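3.4 Checking the wrist view before a Gruvano run

I do this section every time I move the arm, even by a hand's width. You want to know that the wrist view shows the policy what it needs, and you want to know it before you burn an evening on rollouts.

1. Start the Sowa viewer and pick the wrist stream.
2. Jog the arm until the fingers point down at the floor, then open them all the way.
3. Put one small target on the floor, ahead of the fingers. I like a USB flash drive – small, dark and longer than it is wide, so a bad grasp angle shows up right away.
4. Leave a few other things near the side of the view. We train with clutter, so test with clutter! 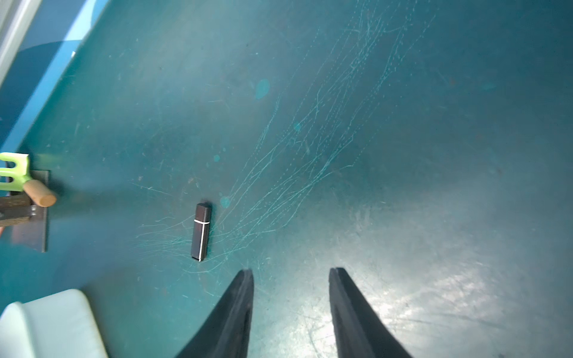

Putard

5. Check that both fingertips are in view, with open floor between them and the whole target visible. A black drive near black fingers is a pretty good stress test (mine has a thin white band, and that helps a bit).
6. Look for glare. A pale patch on the floor is fine as long as the target isn't sitting in it.
7. Save the view as your reference and start the trial script.

Note: don't swap in a nice clean floor. I trained the Arkia checkpoint on 1,537 grasps, and 638 of those were on scratched surfaces. When I held the scratched ones out, success on worn floors fell to around 70 percent. Scratches and paint spots can look a lot like edges to the model, so I keep them in.

Caution: keep your hands out of the workspace once the script is running. The arm waits 2 seconds after each trial and then moves again, whether you've finished resetting the drive or not. Hit pause first.

If the view doesn't match your reference, go back to step 2.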